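4. Preparación de los frascos antes del encajado

Esta sección del manual de puesto Demuslow explica cómo dejar los frascos sobre la mesa de preparación y cómo revisarlos antes de pasarlos a la caja. Se aplica a los frascos de plástico con tapa o boquilla transparente. Para los envases de vidrio, véase la sección 6.

4.1 Material necesario

Mesa de preparación con superficie verde
Tablero de apoyo forrado en amarillo
Frascos llenos y etiquetados
Paño seco que no suelte pelusa
Caja Vumen con separadores
Hoja de lote y bolígrafo

4.2 Preparar la mesa

1. Retire de la superficie verde cualquier resto de cartón, cinta o etiquetas de la tanda anterior.

2. Pase el paño seco por toda la mesa. Si hay líquido derramado, límpielo primero con papel y espere a que la superficie se seque.

3. Coloque el tablero forrado a la izquierda, apoyado de plano. Compruebe con la mano que no cojea.

4. Revise el forro del tablero. Las arrugas son normales y no afectan al trabajo. Cámbielo si está rasgado o si queda adhesivo al descubierto, porque se pega a las etiquetas y las levanta.

Nota: una solapa suelta en una esquina del forro se puede dejar mientras no quede debajo de un frasco.

4.3 Colocar los frascos

1. Saque los frascos de la bandeja de uno en uno, sujetándolos por el cuerpo. No los levante por la tapa.

2. Túmbelos sobre la mesa. Pueden ir sobre el tablero o directamente sobre la superficie verde.

3. Oriente los frascos del tablero con la tapa hacia la derecha y los de la superficie verde con la tapa hacia la izquierda. De este modo las tapas quedan hacia el centro y se revisan sin rodear la mesa.

4. Deje un hueco entre las tapas enfrentadas. No deben tocarse.

5. Suelte cada frasco y espere un momento. Si rueda, gírelo un poco hasta que quede quieto.

Precaución: no apile frascos tumbados. El de arriba resbala con facilidad y puede caer al suelo.

Precaución: no deje frascos con la base o la tapa sobresaliendo del borde de la mesa.

4.4 Revisar tapa y etiqueta

1. Mire la tapa de cada frasco. Debe estar entera y bien asentada en el cuello.

2. Apriétela con dos dedos, sin forzar. Si gira más de un cuarto de vuelta, aparte el frasco y anótelo en la hoja de lote como «tapa floja».

3. Pase el pulgar por el borde de la etiqueta. Si se levanta, presione desde el centro hacia fuera. Si vuelve a levantarse, aparte el frasco.

4. Lea la capacidad en la etiqueta y compárela con la hoja de lote. En este puesto se trabaja con dos formatos, 700 ml y 1000 ml, y no se mezclan en la misma caja.

5. Gire el frasco y mire la parte que estaba apoyada. Limpie con el paño cualquier mancha.

Nota: los frascos apartados no vuelven a la mesa durante la misma tanda. Déjelos de pie en la bandeja de incidencias.

4.5 Pasar los frascos a la caja

1. Abra la caja Vumen y compruebe que los separadores llegan hasta el fondo.

2. Coja primero los frascos más cercanos a usted y termine por los del borde opuesto.

3. Introduzca cada frasco de pie, con la tapa hacia arriba y la etiqueta mirando al lado impreso de la caja.

4. Cuando la mesa quede vacía, anote la cantidad en la hoja de lote y firme.

5. Cierre la caja sin presionar sobre las tapas. Si las solapas no juntan, algún frasco está mal asentado: vuelva a abrir y corríjalo.

4.6 Si un frasco pierde líquido

Póngalo de pie enseguida y retírelo de la mesa. Seque los frascos vecinos y revise otra vez sus etiquetas. Si el líquido ha llegado al tablero, cambie el forro completo. El recambio es la referencia Trorkon 118 y se pide en el almacén.

Consultas sobre esta sección: Aurelia Camenzind, responsable de preparación. Revisión del 31 de mayo de 2026.

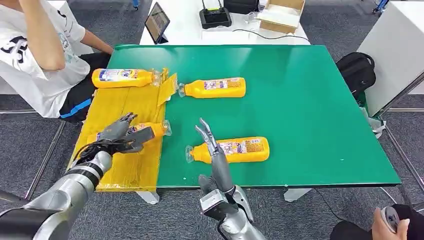 Figura 4. Frascos tumbados sobre la mesa y el tablero forrado (apartado 4.3).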